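Keeping pension and benefit papers in order at home
Household tips, paperwork and storage
November 9, 2022

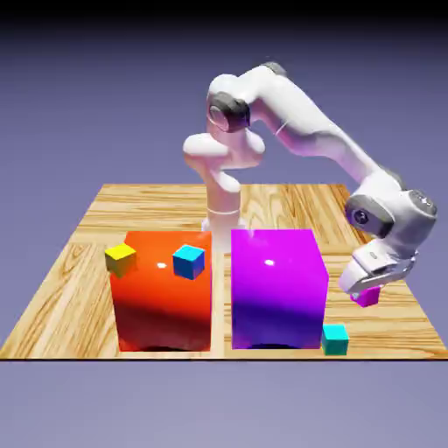 Large coloured boxes and small cubes on a wooden tabletop.

Most people who get a disability pension, a carer's payment or an old age pension end up with a drawer full of letters. The drawer works until someone on the phone asks for the date of a decision and you have to tip it out on the bed. These tips are for sorting the drawer once and keeping it sorted. They are about storage and habits at home. For anything to do with what you are owed, ask the office that pays you.

Before you start

Clear the kitchen table and wipe it down. Grease on a letter shows through when you photocopy it. Get a letter opener, a stapler, a staple remover, a pencil and a bag for the shredding. Leave the pens in the other room. Pencil can be rubbed out and you will change your mind about a few things.

Open every envelope. Throw out the envelope unless the postmark matters, for instance when a letter reached you after the date you were meant to reply by. In that case staple it to the back.

Sorting

Make one pile for each payment and put the newest letter on top. If two people in the house get payments, do one person on one day and the other on another. Mixed piles are the main cause of lost letters in our house.

Inside each pile, pull out the following and keep them at the front:

The letter that first granted the payment
The most recent letter showing the rate
Any letter with a review date on it
The page with your client or reference number

Medical reports go in a separate folder. You will want to lend those to a doctor or an advocate without handing over your bank details as well.

Bank statements can stay with the bank if you have online access and know how to print one. Adjoa Agyeman wrote in to say she prints hers every March and files the lot in one go, and that seems a sensible time to do it.

What to store it in

A concertina file is fine for one person. For two or more, use a box with hanging folders. I bought a Fairweather file box second-hand and the lid has warped a little but it still shuts. Plastic sleeves are handy for certificates. They are a nuisance for letters, which slide out of the top when you carry the box.

Don't store papers in the garage, the laundry or under the kitchen sink. A high cupboard is no good if you have a sore shoulder or use a chair. Somewhere near waist height, close to the phone, suits most people.

Heavy folders can be split in two. If your hands are stiff, tie a loop of ribbon or kitchen string through the hole in the spine and pull on that.

Labels

Write labels large, in black marker on white tape, and use the plain name of the payment. Colour coding is pleasant to look at but the next person to open the box won't know that green means rent assistance. Howard Dawber's sister had to find his papers while he was in hospital and managed it because each folder said what it was.

The phone sheet

Keep one ruled sheet at the front of the box. Each time you ring, write down the date, the time, who you spoke to, what they said and the receipt number if they gave one. Read the receipt number back to them. Mine for the last call ended in 253 and I had written 353.

If you send something by post, note that on the sheet too and keep a copy. A phone photo will do as a copy provided all four corners of the page are in it and you can read the small print.

Reporting changes

Put a card on the fridge listing the things you have to report. Your letter will have the list. Usually it covers a new address, someone moving in or out, a trip overseas, and money from work. Copy the wording from the letter exactly.

If you are paid wages, pin payslips to the calendar on the day they arrive and move them to the box once you have reported them.

Shredding

Duplicates, old appointment slips and leaflets can go. Keep decision letters, anything about a debt, and anything you have appealed or might appeal. If you have no shredder, soak the pages in a bucket overnight and squash them into the compost. Take the staples out first.

Next on this page: cleaning the rubber seal on a front loader.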